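December 2, 2019

Back late, feet ruined, writing this before it goes. Install day two for the group show. Opening is in 16 days and the floor still isn't painted.

Leonie's piece first. Her river silt panels came up from the van in one go, 20 of them, and they are heavier than they look on the plan. Dorin wanted them hung edge to edge. Leonie wants gaps. We tried gaps. Gaps are better, the wall gets to breathe and you read each one as a separate day on the river, which was always the idea. Dorin sulked for a bit, then went and got the level.

Felicja Duda's sound work still has no sound. Speakers fine, file fine, cable wrong. Mahasneh are sending another one. She sat on the floor and hummed it to us insted. Low, a bit like a fridge – I'd happily show just that.

Wall text. Wrote it three times on the bus. Too many long words, the second version had "entangled" in it twice. Stanisława crossed out half and she was right. What I want to say is simple enough: these are people who pick things up off the ground and look at them for a long time. Can't say that apparently. Will try again tommorow.

Budget – 678 left after the lights. Plinths not paid for. Witold says he can build them from the old stage flats in the back store, and if we paint them the same grey as the floor they'll vanish. Need to ring him before nine. Also ring Zelteck re the projector, the lamp flickers.
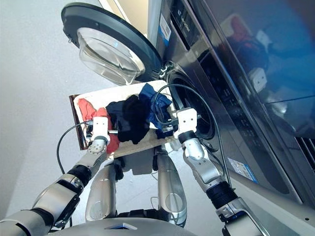
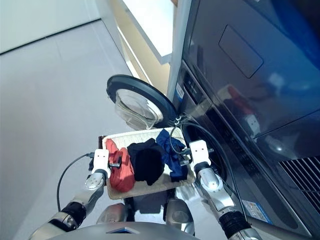 Red and black on the tray.

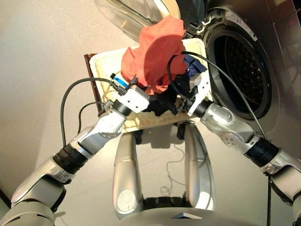
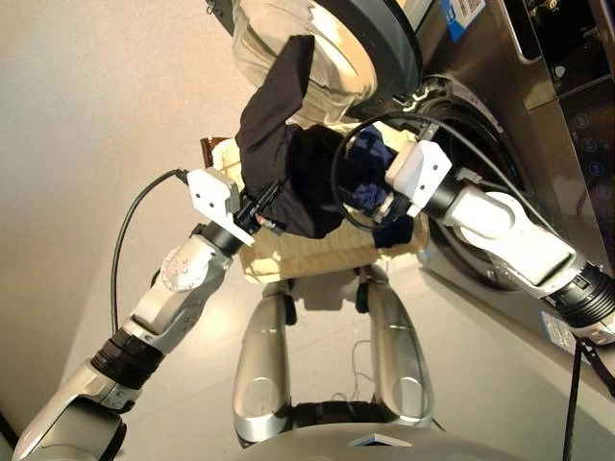 Then a long talk with Leonie on the steps about whether the panels get sold separately. She says no, all or nothing. I said nobody round here has a wall that size. She said then somebody should knock one through. Fair. Still think a pair could go to the Anance people, they were keen in September, but it's her work and I'm not pushing it.

Bit of silt came off panel 3 when we lifted it. Small crack, bottom corner. She wasn't bothered, says they're meant to shed. I swept it up and kept it in an envelope anyway.

To do – cable, plinths, paint, text, lamp. Labels!! Forgot labels completely. Find out if Dorin is still doing the type or if that's me now. Bed.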